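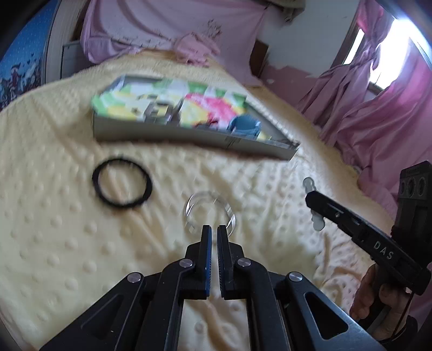 Tips for tidying small things with a pair of hand-held grippers

I've been doing demonstration sessions at home for a good while now, and the question I get most from people starting out is why their evenings drag on for so long and half the takes get thrown back at them. Mine did too! My first batch of tidying clips came back with so many marked for repeating that I nearly posted the grippers back to Keir Tennant with a rude note. So these are the things I do differently now, in no particular order, for anyone putting bits and bobs away in a box so that a robot can learn to do the same.

Work on the bed. I know a table sounds more sensible, but small things skid on a table, and when you drop one it pings off under the radiator and you've lost ten minutes. A blanket holds things where you put them. Pull it fairly flat before you start, though I wouldn't go mad with it. A few folds are fine, and Zdeňka Tóth, who looks over my takes, likes a bit of variety in the background anyway. The one thing to look out for is a deep crease right next to something thin, as the fingers will pick up a pinch of blanket along with it and you end up dragging the whole lot towards you.

A shallow box beats a deep one every time. With deep sides you have to come straight down from above, your wrist gets in a horrible twist, and after an hour of that you'll feel it right up to the shoulder. I like a long, low one with a bright lining. Set it at a bit of an angle too, and shift it between takes, otherwise you just teach the same movement over and over.

Now, rings and loops. These are the fiddly ones (hair ties, rolls of clear tape, metal rings, that sort of thing) and I used to go at them from the top like a fairground claw. Don't! Come in low, get one finger inside the ring and one outside, and close slowly. Clear things are worse again because you can lose sight of where the edge is, so turn them until they catch the light from the window before you start recording. If two rings are lying on top of one another, decide beforehand whether you're taking the top one or the pair, and stick to it. Changing your mind halfway gives you a wobble that Zdeňka will spot from the other side of the country.

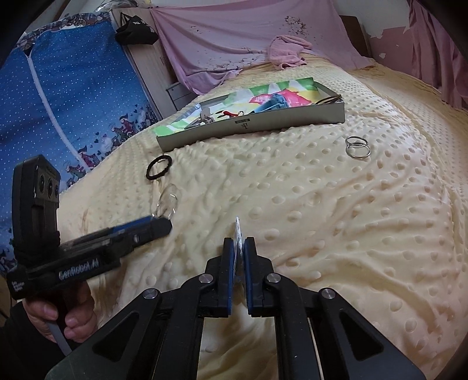

Thin flat things want to be held on edge. Pinch them so they stand upright between the pads and they'll go into the box without catching on whatever's already in there. If you grab one flat it swings about, and then you're chasing it. Squeeze just enough to hold. I wiped my pads with a damp cloth on the first Tuesday I had them and it made more difference than any amount of squeezing, so now I do it before each session and let them dry while the kettle's on.

Use both hands, but not both at once unless the task asks for it. I keep the idle one hovering over the bed, pointing in, a little way back from the box. If you let it droop to your lap you have to bring it all the way up again when you need it, and that's a big swoopy movement which has nothing to do with tidying. Wrap the strap round your wrist as well. I dropped one on my foot in October and I still go a bit pale thinking about it.

Long sleeves: push them up or wear something close-fitting. I had a lovely floppy cardigan that swept the hair ties clean off the bed in the middle of my best take. Cables want the same treatment, so give yours a little tug before you begin and check it can't hook over the corner of the box.

Go slower than feels natural. Štefánia Halás told me to hum something while I work, and it does keep me steady, though I've no idea if it would do the same for you. I do 11 takes and then get up, whatever's happening. Past that my hands get sloppy and I start flicking things in, and a flick is no good to anyone trying to learn from it.

If you fumble something, don't snatch at it. Open the fingers, lift clear, and go back in properly. Our lot at Skasley are happy to keep a take with one honest recovery in it, but do ask your own people, as I gather Zdislava Krajčí has to bin hers and begin again.

Last one, and it's only a housekeeping thing. Keep a little saucer or bag just for the props. I was forever pinching the hair tie for my own hair and then turning the bedroom upside down for it the next morning. Mine all live in an old biscuit tin now, on top of the wardrobe, with the pad cloth folded in the lid.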